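Workshop notebook, bottled water and trays
Sunday, morning session
Entry by Rafia Bajwa

Purpose of the session: to settle how drinking water is set out on the tables in the Plivby workshop, and to record the layout so that the next person on setup can repeat it. The previous arrangement, with bottles placed directly on the table tops, has been withdrawn. Two sets of paper notes from the Negri job were damaged last month by standing water, and the tables themselves show rings that do not come off with a damp cloth.

Materials on hand at the start:
White rectangular trays, from the storage shelf by the sink
Bottled water in two sizes, large and small
Paper towels, one roll
Masking tape and marker
Stock sheet, page 18

The stock sheet gave 16 large bottles. The shelf held the same number, and the sheet was initialed. Small bottles are not entered on page 18 and should be. I have ruled a second column for them and left it blank until the Boda delivery is put away.

Trays were washed, dried and placed on the tables with the long side parallel to the table edge. One tray rocked slightly when pressed at a corner. It was turned over and checked against the glass plate, found to be warped, and returned to the shelf with tape on the underside marked "not flat." It should not be used for drinks.

The small bottles are to stand toward the left end of the tray. The rest of the tray is kept free for cups or for opened bottles that need to be set down. Large bottles are handed out one at a time and are not left standing in a group, as they are top-heavy when full and were knocked over twice in the earlier arrangement.
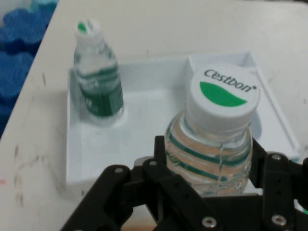 Labeling remains the weak point. The maker's name on the cap, Cestbon in the current stock, identifies the brand and nothing else, and every cap in the box is alike. Once several bottles have been opened there is no means of telling one person's from another's, and the usual result is that half-full bottles are thrown away at closing. Marker applied directly to a cap was tried first. It rubbed off the ridged side after a few turns and was little better on the flat top. A short strip of masking tape on the shoulder of the bottle, with initials, held well through the morning and could be removed cleanly.

Procedure as it now stands:

1. Wipe the table and let it dry before the tray goes down.
2. Place the small bottles upright, caps closed, left end of the tray.
3. Mark each bottle with taped initials when it is opened.
4. Keep bottles closed when not in use, including during short breaks.
5. At closing, empty opened bottles into the sink, remove the tape, and put bottles and caps in the recycling bin.
6. Enter the number of bottles used on the stock sheet before leaving.

Storage. The lower shelf in cabinet 529 has been cleared for water. Grarau solvent cans that had been kept there were moved to the ventilated cabinet, where they should have been from the beginning. Drinking water and solvents are not to share a shelf under any circumstances, and a notice to that effect has been taped inside the door. The key is on the usual hook.

Consumption. By noon 8 large bottles had been issued, leaving 8 on the shelf. Use was higher than expected for a morning session. The room was warm, and the windows on the yard side were kept shut on account of the sanding outside. I would not draw conclusions about weekly quantities from one session and have not changed the standing order.

Spills: one, small, from a cup. It stayed within the tray, and the paper beside it was dry.

Outstanding items:
Replacement for the warped tray. Same size if obtainable, otherwise the next size down, as a larger one overhangs the narrow tables.
Count of small bottles once the delivery has been shelved.
A second roll of masking tape for the cabinet. The present roll belongs to the paint bench and was returned there at noon.
Decision on whether cups are still required if each person has a marked bottle. Colleagues with a view on this are asked to write it on the facing page.

Trays washed and stacked on the rack. Cabinet locked. R.B.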